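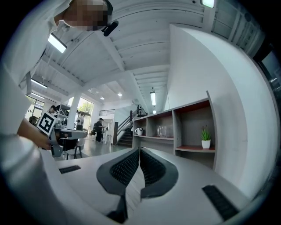 Gellico opens narrowband network to metering and tracking customers

Gellico has begun commercial service on its narrowband IoT network in Histby and the surrounding district, the operator said in May. The first phase covers 200 base stations, all of them existing LTE sites that received a software upgrade and, in some cases, a new baseband card.

The service runs in the guard band of the operator's 700 MHz spectrum. Gellico chose the low band for its reach into basements and utility pits, where most of the water meters in the first contract are installed. Voice and mobile broadband customers on the same sites will see no change in capacity, according to the company.

The anchor customer is the Brollthorpe water utility, which has 2493 meters connected under a pilot agreement. Each meter sends one reading every 60 minutes and stores its readings locally if the link is down. The utility previously collected the data by drive-by radio four times a year. It plans to extend the system to pressure sensors and valve controllers once the pilot contract is converted to a full one.

Modules for the meters are supplied by Yin, which also provides the device management software. Yin's platform handles firmware updates, SIM provisioning and battery reporting. Updates are sent in small blocks overnight to limit the time the radio is active – a full firmware image can take several nights to reach a meter with weak coverage.

Gellico is offering two tariffs. The first is a flat annual fee per device with a fixed data allowance, intended for meters and other equipment that sends short messages on a schedule. The second is billed by volume and is meant for asset trackers, which report at irregular intervals and may stay silent for weeks. Both include access to a test portal where developers can check signal levels and message logs before installing hardware.

Handover between cells is not supported in the current release, so a moving tracker has to drop its connection and select a new cell. Gellico said this is acceptable for containers and trailers but recommends its LTE-M service for vehicles that need continuous reporting. LTE-M is available on part of the network and uses separate modules, although Yin sells a dual-mode version.

Work on the second phase will start with the industrial sites east of Histby, followed by the rail corridor to Brollthorpe. The operator has not published a completion date. Roaming agreements are under negotiation – until they are signed, devices will work only on Gellico's own network.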